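Game Day Laundry, and Other Losing Battles

Football season is hard on a house. By the second weekend mine smells of chili and damp fleece, and the couch has taken more hits than the Edden quarterback. These are the habits that keep the place livable until the bowl games.

Grass stains on a jersey. Dab with white vinegar and cold water, leave it for 16 minutes (a quarter and a bit, on the game clock), then wash it cold and inside out. Hot water will set the stain and shrink the sleeves, and then you own a child's jersey.

Superstitious jerseys. If someone in your home refuses to wash a shirt during a winning streak, hang it in the garage. Edden lost to Vokach in overtime last season and I have never been so glad to run a spin cycle.

Cheese dip on upholstery. Let it harden, lift it with the edge of a spoon, then blot with a drop of dish soap in cool water. Don't rub. Rubbing is how our armchair got its end zone.

Stadium seat cushions. Wipe both sides when you get home and stand them on edge overnight. Ours went straight into the trunk after the Nair game, which drew a crowd of 1,607 and rained on every one of us. We found the cushions again in April. We no longer have those cushions.

Foam fingers. Sponge them with soapy water, squeeze, and dry flat. They will not survive the dryer - I can report that the dryer barely did.

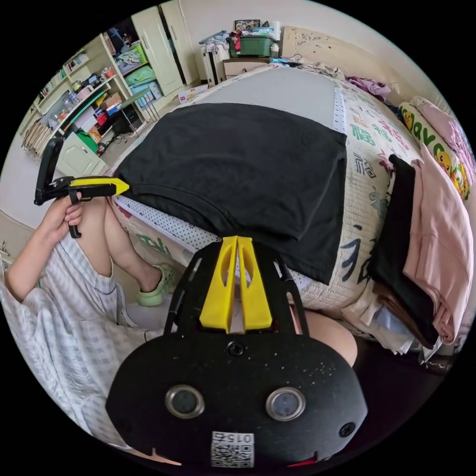
Coolers. Drain, wipe with 2 tablespoons of baking soda in a quart of warm water, rinse, and leave the lid propped open. A shut cooler in October is a science project by November.

Chili pots. Fill with hot water and a spoonful of baking soda at kickoff of the late game. By the time your team has punted itself out of contention, the burnt layer will slide off with a wooden spatula.

Pennants and flags. Steam them from the back, never iron the lettering. My Vokach pennant now reads "Vok," and visitors assume it's a brand of vacuum.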